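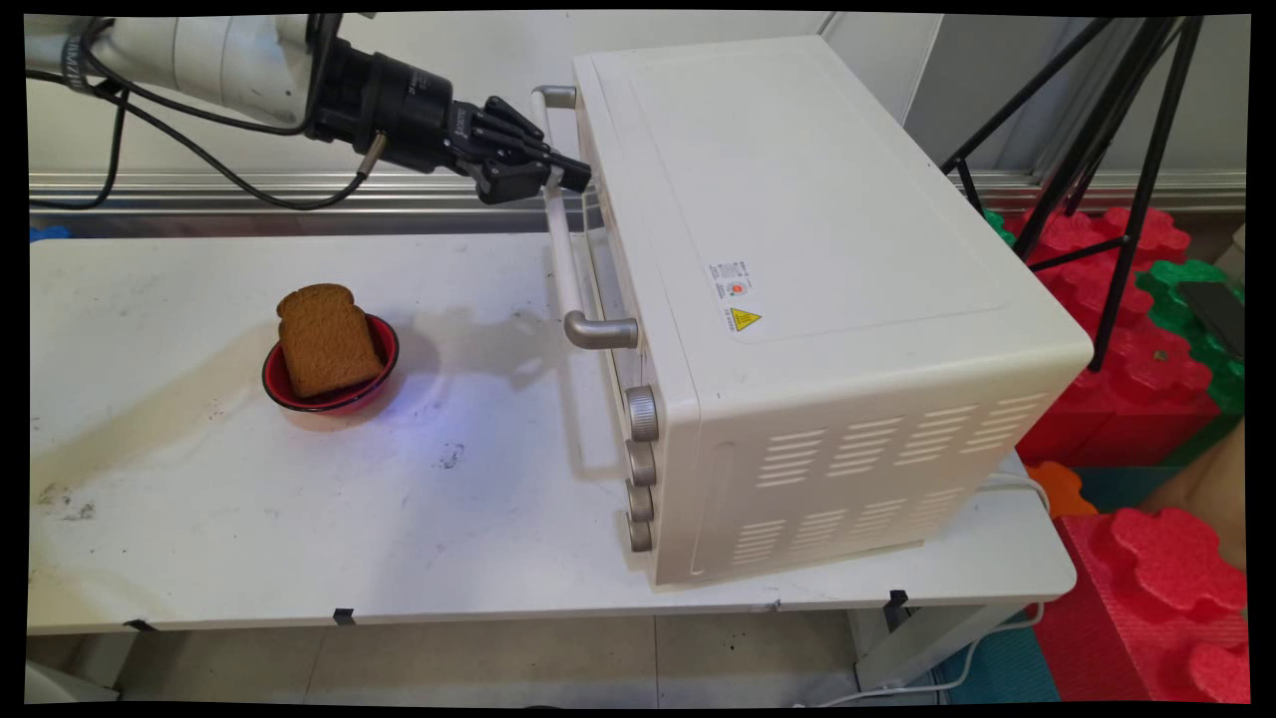 Figure 3. Countertop oven, cream-white housing, with a slice of toasted bread in a small red bowl on the same table.

3.2 Appliance and bread handling

Toasting was chosen as the second household task for its short duration and for the small number of objects it requires: an oven, a slice of bread and a vessel to receive the slice. All work was done on a long white table, with the oven on one half and the bowl on the other (Figure 3). The same layout was used at the Katiyar and Paltum sites, where the kitchens differ in lighting and table height.

The oven has a boxy body with rounded edges and a flat top. Its metal door handle is held by a bracket near one end and curves outward at the other. Four grey knobs are stacked along the front corner, the largest nearest the handle. Uniyal (Sumumton report, section 2) treated door and knobs as separate tasks. We follow this division and consider only the door and the transfer of bread in the present section; the knobs are taken up in 3.4.

The side panel carries two groups of horizontal ventilation slots in its lower half. The clearance on this side was kept at 60 mm or more in all trials. A yellow triangular warning sticker with a lightning-bolt symbol is fixed to the same panel, below a small white label, and was left in place.

Bread was bought sliced from a single bakery in Fastton and stored in a closed tin. Slices with a torn crust or a visible hole were set aside. The remaining 200 slices were divided between the two sites. Toasting time was fixed at 5 minutes, after which the slice was moved to the bowl. A slice was scored as placed if it stayed within the bowl, whether flat or upright. Upright placement, as in Figure 3, leaves the crust well above the rim and was recorded separately, as such slices were more easily tipped when the bowl was lifted.

A plate was used in early work at Paltum and abandoned after 55 slices. Crumbs collected at the plate's edge and had to be brushed from the table between trials, which lengthened each session. The bowl retained most of the crumbs. It was wiped with a dry cloth after every slice and returned to its position by eye, without marks on the table.

Differences in browning between slices from the end and the middle of a loaf were noted at both sites. They had no bearing on the placement score and are not analysed further.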